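Search this site Go

Filed under: Hall & Household

THE TABLES ARE BACK

Members who have been eating their Friday soup off their knees will be glad to hear that the folding tables have returned to the Zevthorpe Community Rooms. They went out in April for what was described to me as "a quick look at the hinges." I have had shorter mortgages.

For newer members, these are the square ones with the stone-look tops, cream and beige with orangey-pink veins wandering all over them, and the red edging. They were bought in the days when Shirley Bouchard did the ordering, and she'd like it known that she picked the pattern on purpose. Her theory was that any spill would blend in. Having cleaned up after the last curry night I can report that turmeric blends in beautifully and beetroot doesn't.

We did look at replacing them. Gaétan Grewal brought in a catalogue from Widitent, who make a very handsome trestle in a colour called Driftwood, and there was a warm discussion that ran well past the biscuits. A full set with trolley came to a bit over $1000. The kitty stood at $300, of which a portion was promised to the urn. So the hinges were looked at, the feet were straightened, and the old tables have their old home back.

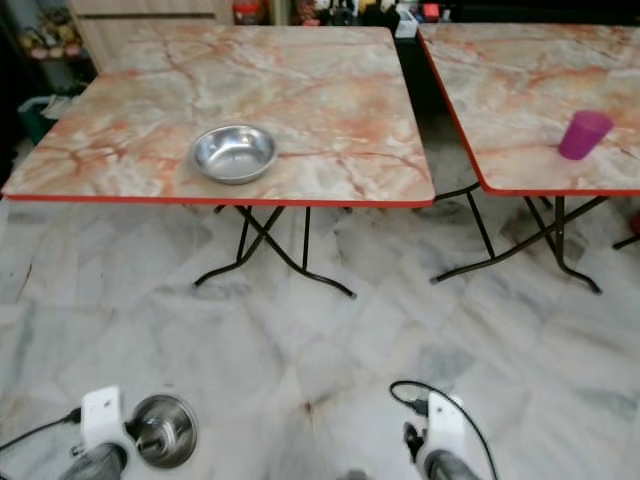

Now, the matter of setting up. The tables have crossed legs that fold flat, and they'll do it with your fingers in the middle if you let them. Open the legs on the floor with the top leaning against you, push until the frame stops, then tip the whole thing upright. Two people make it look easy. One person makes it look like a wrestling match, and I say that having watched Algirdas Luik go 15 minutes with one before the seniors' lunch and lose on points.

Please don't drag them. The tile shows every scuff, and there are plenty on it already that I'm not going to attribute to anyone by name (the craft group). Lift, walk, put down. If you're on your own, leave it and ask at the kitchen door.

Bowls next. The plain stainless ones are for common use and live in the kitchen, second shelf, stacked. They're good for salad, dough, peas, loose change from the raffle and, on one occasion, a key that had gone down the sink and come up again. They are not good in the microwave, as we've established. Chun-yin Poon has kindly scrubbed the whole stack and asks that they go back clean and dried with a tea towel. A shake over the sink doesn't count.

Plastic cups are a sorer point. We started the year with a decent set in several colours and they've been leaving us steadily ever since. I suspect they go home in lunch bags, holding grapes. If you've a purple or pink tumbler in your cupboard that you don't remember buying, it may well be ours, and it can be returned without questions. Harpreet Ross has put a tub by the side entrance for anyone who'd sooner do it under cover of darkness.

A word on hot things as well. The tops are laminate whatever they may be pretending to be, and a pot straight off the stove will leave a ring that no amount of Clomow spray will shift. There are cork mats in the drawer under the kettle. There used to be more of them, see cups.

Tables can be borrowed by members for birthdays and garage sales at $5 each for the weekend, cash in the tin, name in the book. They fit in the back of most hatchbacks with the seats down. Bring them back on the Monday, wiped, with all four sides still red. Anyone wanting more than two should speak to Shirley, who'll want to know what it's for and may invite herself.

Soup is on again this Friday, at table height. Pumpkin, unless Algirdas gets to the market first, in which case it'll be whatever was cheap.

Zevthorpe Community Rooms Newsletter. Contact the editor at the front desk or by note under the kitchen door. © 2018 Back to top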